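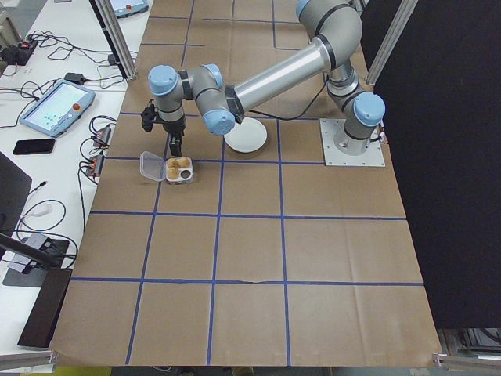 Robot arm over a taped paper grid.

Fund Analyst, International Equity Funds
Nustden, Momlow office, with two days a week from home if you want them

Most fund research reads as though it was written by someone who had already decided to buy. We are looking for an analyst who finds that irritating.

Nustden reviews overseas share funds for pension trustees and a few small charities. We take no money from fund managers, run no awards and sell no badges for them to put on their adverts. At present we follow 194 funds, and we would be happy to see that list get shorter. Plenty of them charge an active fee for something that looks very like the index, and part of your job would be to say so in writing, with the workings attached.

What you would be doing

You would take over our coverage of Asian and emerging market funds from Yu-na Min, who is moving to the bond side in April. That means reading reports and accounts all the way to the notes, checking claimed returns against our own figures after charges, and meeting managers when there is something worth asking them. Expect to write some 125 fund notes a year. Most are a page long. A few are longer, usually where a manager has changed the benchmark and hoped it would pass without comment.

You would also help look after Plomus, our in-house database. It is old and slow and we trust it more than the things we have been offered in its place. We have sat through several demonstrations of software that promises to pick winning funds, and we remain to be persuaded. If you have built something of the kind yourself, by all means tell us, but bring the years when it did badly as well.

What we need from you

At least three years spent looking at funds or company accounts, whether at a wealth manager, a pension scheme, an auditor or a newspaper. You should be at ease with a spreadsheet and able to explain currency hedging to a trustee who used to teach geography. A professional qualification is welcome, though we have met people with all the letters who could not tell us what a fund cost to own. A second language would help with the Yook reports, which reach us before the English versions do.

We are wary of the words "passionate" and "rockstar" and would rather not see them in your letter.

Pay and terms

The salary depends on experience, and we will give you the range before the first interview – you only have to ask. There is a proper pension, with a choice of funds we have argued over at length. Hours are nine to five, and we mean the five.

How to apply

Send a CV and a one-page note on any overseas share fund you think is overrated to Nneka Ajayi, head of research, at our Momlow office. Please don't send a note on a fund you love. We will reply to everyone who includes the page. Interviews are in person and last an hour, with a short written task on a set of fund accounts – calculators allowed, marketing brochures not supplied.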